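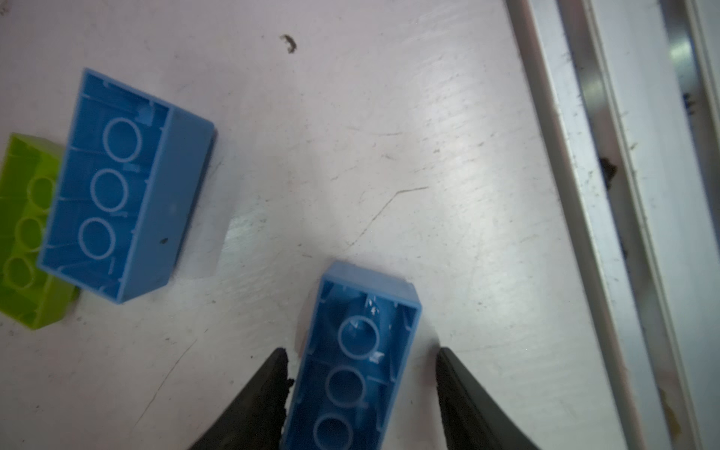
Blue and green bricks, undersides up.

Sorting Out the Sorting: my Devcombe design project, by Vasylyna Bondarchuk

I picked toy bricks for my project because I thought it would be the easy option. Ha! My question was simple enough: if you give people a pile of big bricks in mixed colors and a tray with three compartments, what do they do first, and does the tray help or get in the way?

The bricks are the chunky kind made for little kids, so they're easy to grab and really loud when you drop them. I stuck to red, green and blue. My first plan had a bunch more colors in it, but then you need more compartments, and the tray gets so wide you can't reach the far end without leaning over everything (I tried it in cardboard and gave up after one afternoon).

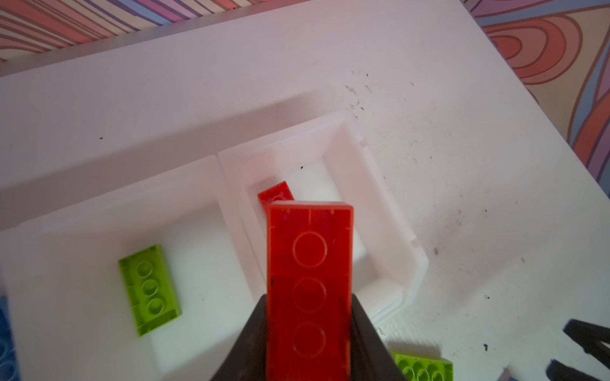 Devcombe, 31 March 2019

This is the write-up I should have started in October, when I still remembered everything! Luckily my notebook is pretty good. I logged 167 sorts in total, and 74 of those began with a red brick. I didn't expect that at all. My own favorite is the lime green, and I always go for it first.

The compartments have thick white walls, and I went back and forth on those a lot. Thin walls look nicer, but a big brick dropped in at an angle likes to sit on top of the wall instead of sliding down inside. With the thick ones you can kind of bump the brick against the edge and let it fall. It still lands crooked half the time. I decided crooked is fine, as long as it's in with its own color.

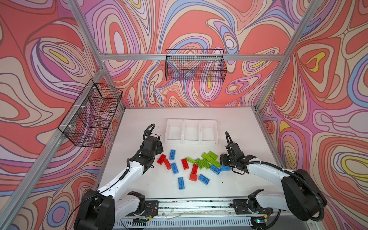

The other thing I wanted to know was whether it matters how the bricks start out. I tried neat rows first, and it was boring, and people sorted them so fast I could hardly write anything down. A messy heap is way better. People push it flat, they turn bricks over for no reason, they pick one up and swap it for another. Bricks lying on top of each other slow everyone down, me included.

I also timed myself with the tray at the back of the table and then right up close. Close was faster, but I kept knocking the tray with my wrist, and then I'd have to straighten it and start the clock again. Farther back felt calmer. My notes from that day just say "back is better, stop moving it," underlined twice. 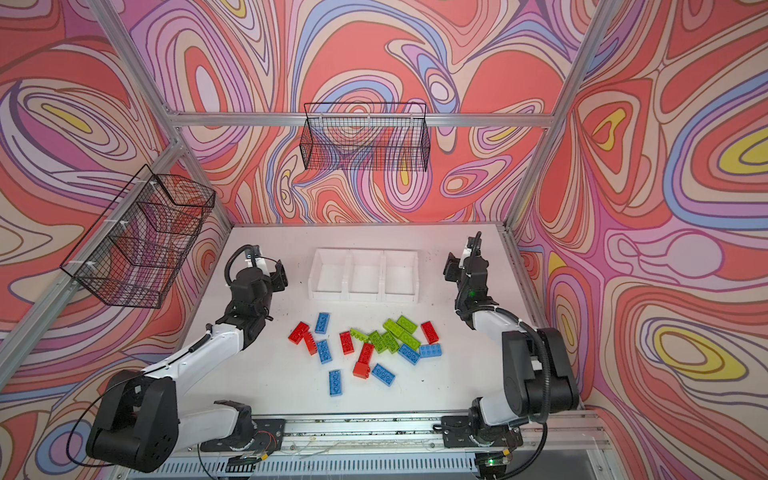
If I did this again I'd keep the three colors and change the labels. I never put any on, so everybody chose their own compartment for each color, and comparing one run with the next was a pain. A dab of paint on each would do it. I'd also like to try smaller bricks in the same tray, and maybe ask left-handed people to do a few runs, which I only thought of in the last week.

My full notes and the timing sheets are in the blue folder with the rest of the class projects. Please put them back in order if you borrow them!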